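Snack table and water tray: notes for the Friday session
Kwesi Adjei, Evcombe family activity day

Slide 1. Start with the room. One long table against a plain wall, a light top, nothing fancy. Say that we run 2 stations on it, snacks at the back and water play at the front. Ask who has run both on the same table before. Wait for hands.

Slide 2. Containers. We use clear plastic for pouring because children can see the level from the side. Mention the Mutdale group, who switched to clear tubs last October and kept them. Point out the thick rim. A rounded lip is easier on small hands than a thin edge.
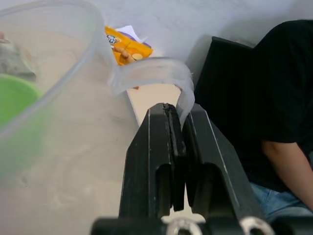

Clear container with a rounded lip, orange snack wrapper beyond it.

Slide 3. Money, keep this short. The whole setup for the year came in under 3,000, and 957 of that was tables. Tubs, cups and trays were the cheap part. If anyone asks about the Wibisono grant, tell them the form is on the handout and move on.

Slide 4. Layout. Snack bags go along the back section, with the water tray on the front section. The seam between the two tables is the line we give the children: food behind it, water in front of it. They learn it fast. Cups sit beside the tray so there is no reaching across.

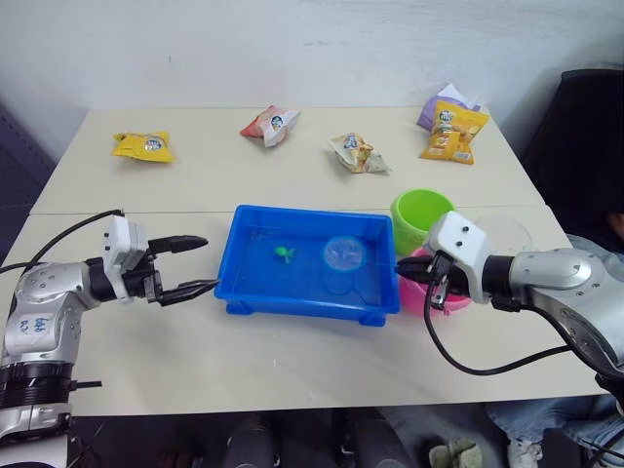
Blue tray with a green floating toy, cups to the right, snack bags along the back.

Talk about the lid in the tray. A clear lid is hard to spot in clear water, and that makes it a good thing to search for. Give them time with it. The green toy is the easy find.

Slide 5. Tidying up. Snacks off the table first, then cups and loose toys, then the tray. Two adults to carry a full tray, or bail it out with a cup before lifting. Dry the seam last with a folded towel.

Questions, 3 minutes. Then hand over to the Prillura team for the outdoor part. Leave the sign-up sheet by the door.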